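Rapport d'étape, février 2023
Évaluation du kit de simulation Vulora pour la manipulation à deux bras
Rédigé par Njoroge Waweru

Bonjour à toutes et à tous,

Je sais que vous attendiez ce point plus tôt, et je vous dois d'abord un grand merci pour votre patience (et pour la rallonge d'octobre, qui nous a sauvé la mise côté calcul !). Je vais essayer de vous raconter où nous en sommes sans vous noyer dans les fichiers de configuration. Ceux qui aiment les fichiers de configuration peuvent m'écrire, j'en ai plein.

Petit rappel pour ceux qui prennent le dossier en route : vous nous financez pour dire si le kit Vulora vaut l'abonnement que son éditeur demande, avant que l'atelier de Sedby n'achète quoi que ce soit en dur. Le kit comprend le simulateur, une bibliothèque de décors de cuisine, le pilotage de deux bras et un module d'enregistrement qui s'appelle Alix. Nous le comparons à notre vieille chaîne maison, Weldu, que j'aime beaucoup mais qui commence à sentir le grenier.

L'installation, donc. La documentation promettait une après-midi, il nous a fallu une bonne semaine. Le gros du temps est parti dans une histoire de pilotes graphiques : le simulateur refusait de démarrer sur deux de nos machines avec un message d'erreur vide. Vide ! Le support a répondu vite et poliment, il faut le dire, et la correction a été intégrée à la version suivante. Depuis, plus un seul refus au démarrage. J'ai rédigé une procédure interne que Sedby pourra reprendre telle quelle, avec les numéros de version figés.

Côté décors, bonne surprise. Je m'attendais à des cuisines de catalogue, lisses et vides, et nous avons de quoi travailler : du marbre, de l'osier, des plateaux, des contenants au fond du plan de travail qui gênent les bras juste comme il faut. On peut déplacer les objets un par un ou laisser le kit tirer les positions au hasard, et j'ai passé une soirée entière à faire les deux (ne le dites pas à ma famille). Le seul regret est la lumière, qui se règle avec un curseur unique et assez grossier. Sur les surfaces claires, j'aurais aimé pouvoir séparer l'intensité et la direction.

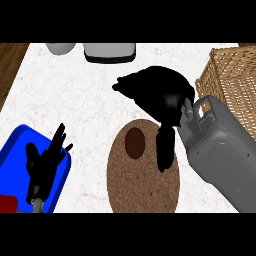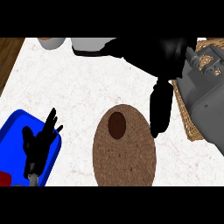 Décor marbre et plateau bleu, dans le simulateur.

Pour les essais proprement dits, nous avions prévu 2000 épisodes sur l'ensemble de la période. Nous en avons enregistré 739 à ce jour, ce qui est moins que prévu, je ne vais pas tourner autour du pot. La semaine d'installation y est pour quelque chose, mais surtout j'ai décidé de jeter toute la première série. Les commandes des deux bras y étaient décalées dans l'enregistrement, de très peu, assez quand même pour rendre les données inutilisables à l'entraînement. Le réglage se trouvait dans un sous-menu d'Alix, coché par défaut du mauvais côté. Les 739 épisodes dont je vous parle viennent tous d'après la correction, et je les signe sans trembler.

Ce que j'apprécie le plus chez Alix, c'est la relecture. On revient en arrière dans un épisode, on reprend la main au milieu, on enregistre une variante, et le fichier garde la trace de la reprise. Avec Weldu il fallait tout recommencer depuis le début, et croyez-moi, au bout de la vingtième fois on n'a plus du tout la même tendresse pour son propre logiciel. L'export fonctionne bien lui aussi, avec un format ouvert et des noms de champs compréhensibles. Il manque une recherche par étiquette. Je l'ai demandée, on m'a dit qu'elle était « sur la liste », et j'ignore la longueur de la liste.

Les contacts entre les doigts et les objets restent le point faible du kit. Quand la pince serre une forme arrondie, il arrive que l'objet glisse d'une façon que je n'ai jamais vue sur un vrai banc, un peu comme du savon. On peut durcir le frottement à la main, objet par objet, et dans ce cas ça tient, mais ça demande de la patience et le réglage ne se transmet pas d'un décor à l'autre. Pour des gestes de prise et de dépose, je trouve cela acceptable. Pour de l'assemblage fin, je ne recommanderais pas le kit dans son état actuel, et je préfère vous l'écrire maintenant.

Un mot sur l'argent, puisque la question est revenue à chaque réunion. L'abonnement de base limite le stockage en ligne à 200 épisodes, ce qui est ridicule pour notre usage. Nous contournons en stockant tout chez nous, sans surcoût, et l'éditeur l'autorise dans le contrat (j'ai relu la clause deux fois). La formule supérieure ne se justifie à mon avis que si Sedby veut partager des décors avec d'autres sites. Le budget calcul, lui, est consommé à presque 2 tiers, et la part restante suffit si je ne relance plus de série pour rien.

Pour la suite, je voudrais finir la campagne de prise et de dépose, puis rejouer une sélection d'épisodes sur le banc réel de Sedby. C'est la comparaison que vous m'avez demandée et je n'ai encore aucun chiffre à vous donner là-dessus, le banc n'étant pas libre. Il me faudrait de votre part une réponse sur deux choses : l'accès au banc, même par demi-journées, et votre accord pour ramener l'objectif d'épisodes à un volume plus modeste si le passage au réel prend du temps. Je préfère moins d'épisodes bien vérifiés, mais c'est vous qui tenez les cordons de la bourse !

La procédure d'installation et le tableau des réglages de frottement sont dans le dossier partagé. Le tableau est encore un peu brouillon, surtout la deuxième page, je le remets au propre avant notre prochain appel.

Bien à vous,
Njoroge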